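ok so I finally finished the linen shirt I've been whining about since March and I have a lot of feelings about fabric shopping, so here comes a thread. mute me if you must

Background for anyone new: I started sewing my own clothes a couple of years ago when I couldn't find a plain button-up that fit my shoulders and my hips at the same time. I figured I'd save money. Please laugh, I do

The shirt is a Bandotard pattern, the one with the curved yoke and no collar stand. I'd made it once before in a cheap cotton and it came out great, so naturally I got cocky and ordered the good linen from Fanby. 21 dollars a yard! I needed three yards. I bought four for safety and then I used all four, so who's the fool now

First thing I want to yell about is prewashing. Wash your linen. Then wash it again. Mine went in at four yards and came out noticeably shorter, and if I'd cut it straight off the bolt I'd own a very expensive crop top

Also dry it the way you're going to dry the finished shirt. I know people who line dry the yardage like it's a baby bird and then throw the shirt in the dryer on high a month later. I was people. RIP the green one

Second thing: grain. I used to skip this completely. I'd fold the fabric so the edges matched and start cutting, and then wonder why my side seams wandered around to my belly button by lunch

What works for me is pulling one thread all the way across near the cut end. It leaves a tiny gap in the weave and you just cut along the gap. Takes forever the first time, takes a podcast after that. Then you can see how crooked the store cut was (mine was off by a hand's width on one side, thank you very much)

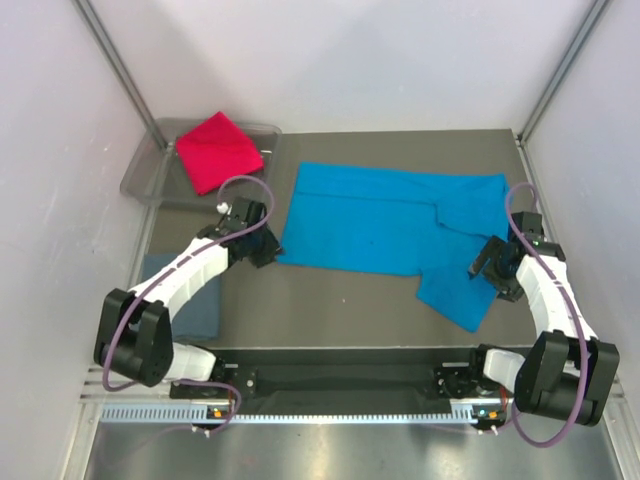

Tambunan replied that pulling a thread is a waste of an evening and you should snip the edge and rip it, done in two seconds. And ok, yes, on quilting cotton I do that too! But I tried it on this linen and the edge went all wavy and I spent longer pressing it flat than I would have spent pulling the dumb thread. Your weave may be nicer than mine

Moving on to scraps, which is where my house has a real problem

I keep everything bigger than my palm. The official story is that I'll make a quilt. The quilt has been coming for two years. I sorted the bin by color last weekend and found pieces from a dress I gave away, a curtain, and a pair of pajama pants I have no memory of sewing

Things I have truly made from scraps: pocket bags, bias binding, a lot of test buttonholes, one very ugly pincushion. Things I told my family I'd make from scraps: gifts

Pocket bags are the best use though. A striped pocket inside a boring shirt makes me happy every single time I put my keys away and it costs zero dollars

Buttonholes. Ugh. My machine is an old Alska with a four-step buttonhole and a temper. It'll do six beautiful ones in a row and then chew the seventh, and the seventh is always the one at bust level

My fix is to sew from the bottom of the shirt up. The bottom ones get tucked in anyway, and by the time I'm up where people look, the machine and I have reached an understanding. Also put a pin across each end before you open it with the seam ripper. I sliced right through one on my first shirt and said words

Pressing took me the longest to believe in. I used to sew the whole thing and iron at the end like a normal laundry person. Now I press every seam as I go and my stuff looks way less homemade. Linen wants steam and a hot iron and it wants you to lean on it a little – test on a scrap first, obviously, and look, a use for the scraps

Somebody's going to ask what it cost me all in. 84 for linen, plus thread and buttons, call it 90 and don't tell my sister. You can buy a linen shirt for less. It won't have stripey pockets

Next up is pants. I've got some brown twill from the remnant shelf and a zipper I'm scared of. If you have fly front tips that don't involve crying, send them, I'm reading replies until the kettle boils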